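Guides > Halau Reader > Setting up your feeds

Updated in January, by the Skastel help desk

Section 2: Adding your first feeds

I set up Halau again on a clean laptop while writing this, so the steps match what you'll get on a new install. Mine took one coffee (a big one, admittedly!).

1. Open Halau and click Sources, then Add. Paste the address of any site you like. You don't need to hunt for the feed link, Halau looks for it on its own and shows you what it found.

2. If you get two results for one site, pick the one marked Full. The other only carries headlines, and I always regret choosing it. 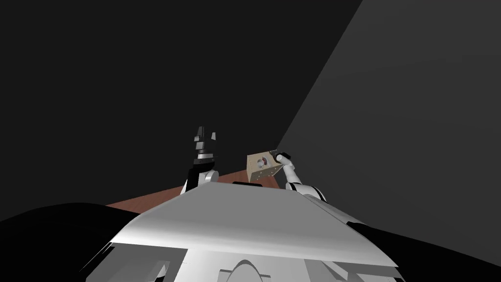
3. Coming from Suvarna? Export your list there first, then use Sources > Import. My old list had 42 feeds in it and they all came over with their folders, which made my Monday.

Note: stars and read marks don't come across with the list. I keep Suvarna installed until I've finished whatever I'd starred.

4. Set how often Halau checks for new stories. The default is 30 minutes and I'd leave it there. You can go as low as 8, but some sites will start refusing you for a while.

Caution: don't press Refresh All over and over when a feed looks stuck. That gets you blocked faster than anything else, and then you're waiting until the next day like I was.

5. Switch on Topics if you want similar stories bundled together. I love it for news and can't stand it for blogs, so I turn it off per folder (right-click the folder, then Topics > Off).
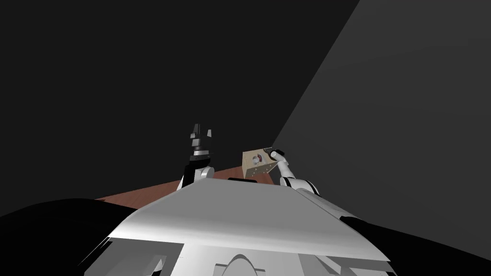

Fig. 2. White top panel with a thin black strip.

6. Last one! Click Sync and sign in with your Hasterero account if you read on a phone too. Leave Halau open until the little arrow stops spinning. If it's still going after lunch, sign out, sign back in and start this step again.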